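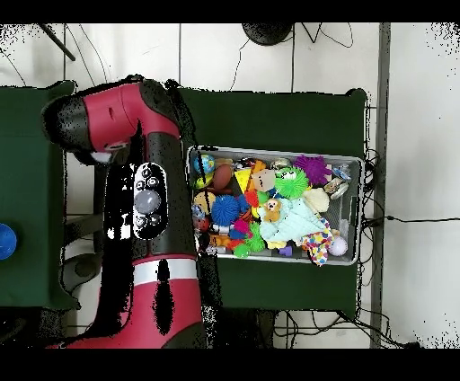
Every rule on the sheet should be something a tired person can do, the woman from Osen told us, and then she asked whether we had any more of the ginger cookies.

We did, and I went and got them, and so I missed whatever was said next, but I wrote that first part on the back of my hand because I'd left my notebook by the bin. I was new at being in charge of the sheet. I had been at Raudsepp for years by then, mostly ordering things and chasing the things I'd ordered, and in March our lead had moved over to the Fesunard building and left me the binder with a yellow note on it that read "yours now, sorry, good luck, I mean it." I still have the note.

The binder had 80 rules in it. They were for the sorting work, where the arm takes toys out of the gray bin and puts them down on the other table, and then (this is the part visitors always find funny) somebody puts them all back in the bin so it can do it again. If you have ever picked up after a toddler you will understand the job perfectly. There was the little bear, and the football, and the ball with the globe printed on it, and the spiky ones that everybody squeezed on the way past whether they meant to or not. I squeezed them too. Rule 34 said you weren't supposed to.

I should say that I was fond of the binder. It had been written by a lot of different hands over a long time, and you could tell when somebody had been frightened, because the sentences got short. STAND BACK. Then you would turn the page and find a long, gentle paragraph on how to wipe down a plush toy without soaking it, by someone who plainly had a lot of plush toys at home. Rules 12 and 51 contradicted each other outright. Rule 12 said the person at the stop button must never take a hand away from it, and rule 51 said the same person had to write down each drop as it happened, in pen. People had been getting around that by writing nothing down until lunch, and then remembering as well as they could, and our logs were about as trustworthy as you'd expect.

The Osen visit was about the Altia standard. If we wanted to go on sharing our work with the other labs we had to be able to say we followed Altia, and if we said we followed it, somebody had to come and watch us do it. So she came, at nine in the morning, in flat shoes and a long gray cardigan, and stood by the green tables with her hands behind her back like a person in a museum.

She watched the arm lift the bear off the blanket toy and set it down. She watched our youngest operator at the button. She watched me. After a while she asked, very pleasantly, who was allowed to reach into the bin.

"The resetter," I said, "when the arm is parked."

"And how does the resetter know it's parked?"

I opened the binder. I want to tell you that I found it quickly, but I turned pages for a good long time with everybody standing there, and the fan going, and somebody's stomach making a noise. It was rule 67. It said the resetter would know the arm was parked when the operator said so.

"Says what?" she asked.

Well, I didn't know. I looked at our operator, and he looked at the resetter, and the resetter said that usually he said "okay." Or "yep," the operator said. Sometimes he nodded. There had been a morning with a sore throat when he'd nodded all day.

She didn't write anything down, and I'd have felt better if she had. She asked if she might try being the resetter, and of course we said yes, and she pushed up the sleeves of the cardigan and stood where you stand. The arm ran through its turn. It stopped, up and off to the side, the way it does at the end, and our operator was just then answering me, because I'd asked him where the spare pens were. "Yep," he said to me, over his shoulder. "Okay."

She had her hand out over the bin already. Nothing happened! I'd like to be clear on that, because this story has been told back to me since with a good deal more excitement in it. The arm stayed where it was. But it wasn't parked, it was only waiting, and there was one more move in that program, and we all knew it, and she took her hand back slowly and tucked it under her other arm as if it were cold.

"I heard yep," she said.

"I was talking about pens," said our operator, who had gone a terrible color.

And that was when I put the kettle on, and she told us about rules and tired people, and asked about the cookies.

I took the binder home with me. I live out past the Fesunard bus yard, and in July the kitchen stays light until late, so I sat at the table with the door open and a bowl of cherries and went through it from the first page. I had thought I would be throwing things out. My plan, and I'd been quite proud of it on the bus, was to get the whole business down to 5 rules, nice and large, on one card you could read from across the room. I had even picked out the kind of card.

By midnight I had crossed out plenty and put nearly as much back. The trouble was that I kept seeing why each thing was there. Rule 8, never run with the tables pushed apart, sounded fussy until I remembered the gap, and how a ball will find a gap. Rule 29, read the cable path aloud before starting, had always made me feel like a fool, pointing at the floor and talking to it, and yet I couldn't remember the last time anybody had tripped. Even the squeezing rule had a point. A thing that's been squeezed all day isn't the shape it was in the morning, and then you think the arm has gotten worse when it's the toy that's changed.

So what I ended up with was two papers. The long one stayed long, and I tidied it and mended 12 and 51 (drops are called out loud and the resetter writes them, so the hand at the button can stay there), and I put a line under each rule to say what it was for, when I could find out. That took me the rest of the month, with a lot of phone calls. I asked our old lead over at Fesunard about the plush paragraph and got a voice message so long that the phone cut it in half.

The short one was the card. It said:

Park means the arm is in its rest position and the operator's hand is on stop.
The operator says PARKED. The word isn't used for anything else in this room.
The resetter says REACHING, and reaches.
The resetter says CLEAR, with both hands showing.
Until CLEAR, the arm does not move, and no one asks the operator anything.

I was very unsure about the last line. It seemed bossy. I'm not a bossy person, I'm the one who gets the cookies. I wrote it as "please avoid asking" and then as "try not to ask," and I read both of them out to the cherries, and then I thought about who had asked about the pens.

I left it bossy.

We felt silly for the first week, I'll admit. You try saying REACHING to a person you've known since they had braces. Our operator did it in a captain's voice and our resetter did it in an opera voice, and somebody from the upstairs office came down to ask if everything was all right. But by the second week it had worn smooth, and by the time we passed 1,000 turns on the new card I had stopped hearing it the way you stop hearing a clock. My own kitchen got the worst of it. I said CLEAR to the oven.

The woman from Osen came back when the weather had turned. I had the binder ready, with tabs, and I'd had the card printed fresh, and I suppose I wanted her to say something about the tabs. She turned a few pages and said the line underneath each rule was a good idea and might she steal it. Then she asked to be the resetter again.

The arm went through its turn. It came up and stopped. She stood there with her sleeves pushed up and her hands at her sides, and I stood by the door with my mouth closed so tight it hurt, and our operator looked at the arm, and looked at it a bit longer, and it made its last small move and came to rest.

"Parked," he said.

"Reaching," she said, and she reached into the bin, and before she did anything else at all she squeezed one of the green spiky balls.

"Rule 34," I said, and then I clapped my hand over my mouth, because she hadn't said CLEAR yet.

She held up both her hands and said it. Then she got out a pencil and wrote something down, quite a lot of something, and asked me how I spelled "squeezed" in the binder, with or without a note on what it was for. I told her there was a note. She asked to see it, so I went to find the page, and our resetter went to put the kettle on.

2,283 shares
5 comments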